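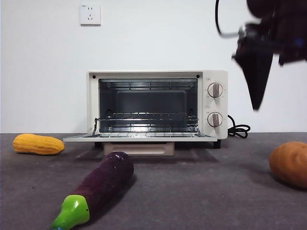 Photo: Hakex / Drornwood test kitchen

Hakex opens second recording site in Drornwood for household robot learning

DRORNWOOD, 02/03/2020 — Hakex, a developer of learning software for robot arms, announces that its second recording site is now in full operation in Drornwood. The site is used to collect examples of simple kitchen work, which are then given to the company's learning system, called Enska.

In the first period the Drornwood team has recorded 636 examples with a small toaster oven and toy vegetables, among them an eggplant, a potato and a yellow-orange squash. In each example a person guides the robot arm from a separate desk. The task is given in one short sentence, such as "put the eggplant in the oven" or "close the oven door." The arm's movements are saved together with the video of a fixed camera.

The company has chosen toy food for this stage. It keeps the same shape after many weeks of handling, and it can be placed again quickly for the next recording. One recording takes around 40 seconds, and the objects are put in new positions before the next one begins.

Not all recordings are equal. The team also keeps the attempts in which the arm drops an object or touches the door by mistake. These are marked separately and they are not mixed with the good examples. Hakex wishes to learn later if such attempts can help Enska to notice a problem early — at present this question is open.

The work is done together with Sqalli, a company that prepares written instructions for recorded tasks. Sqalli has supplied 175 different sentences for the oven tasks. Many of them ask for the same action in other words, so that the system does not depend on one fixed way of speaking. The sentences are checked by two readers before they are used.

Until now, all examples for Enska came from the first Hakex site, where one table and one lamp were used. The system learned well in that room but made more errors when the light was changed. With the Drornwood site the company can compare two rooms and train on both.

In July, Hakex plans to add drawers and a dish rack to the program. A part of the recordings will be offered to universities for research use, without payment. The conditions for this will be published on the company's website before the first files are released.

About Hakex
Hakex develops learning software for robot arms in homes and small kitchens. The company runs 2 recording sites and maintains the Enska learning system.

Press questions may be sent through the contact form on the Hakex website.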